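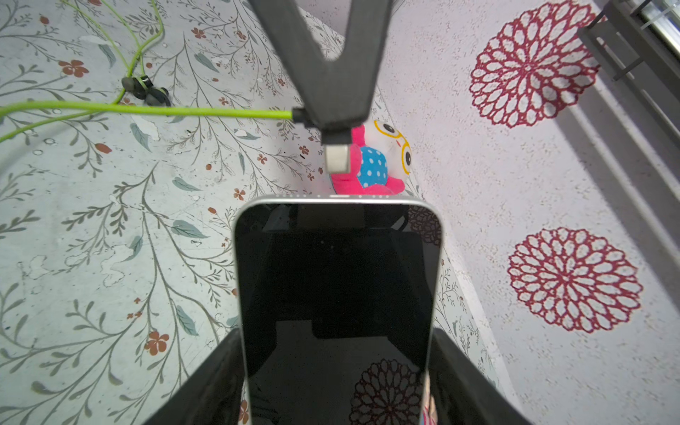
Odds and ends: sorting the small things

The lost property corner at the Torkdale hall has been overdue for a sort, and Aitana Ibarra has taken it on. Phones come first. Any phone handed in is kept switched off and goes back to its owner on a description of the case or the lock screen. Soft toys are next, and there are more of them than you would expect. The pink owl with the yellow glasses is still looking for a home.
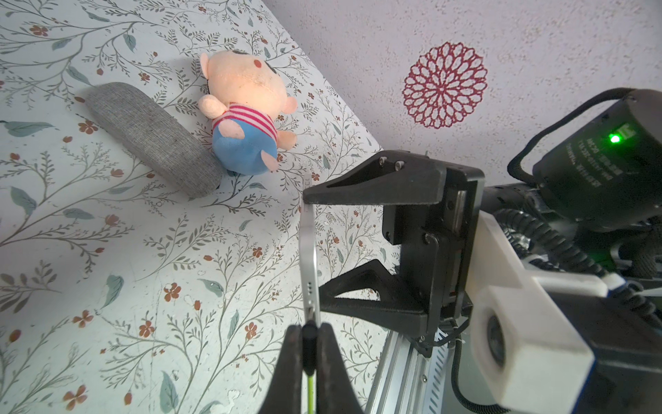

Striped-shirt toy and grey case, both unclaimed.

If you are missing a grey fabric case, the kind glasses go in, please let Aitana know which colour the lining is.

The shelf and the wire rack are both staying up on the walls.

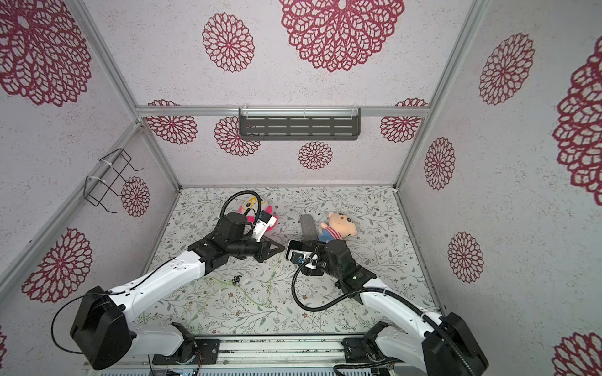
Small items will be kept for 9 weeks from now on – it was four until November, and families told us that was too short. Soft toys can be collected from the Prieto Street door on any open morning. Bring the newsletter if you have more than two things to pick up, as there is a tear-off slip on the back page.

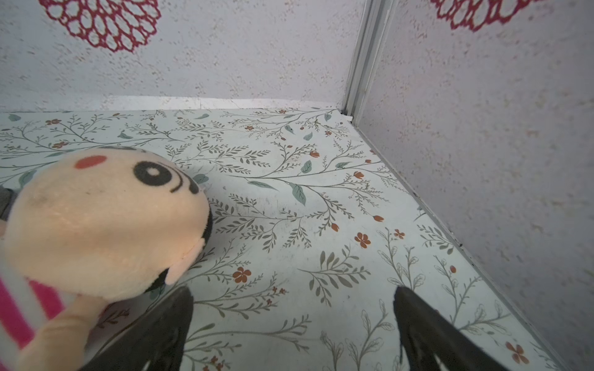
Toys left over at the end go to the Tinura playgroup, who will give them a wash first. Please write a name on the tag before you send a favourite along.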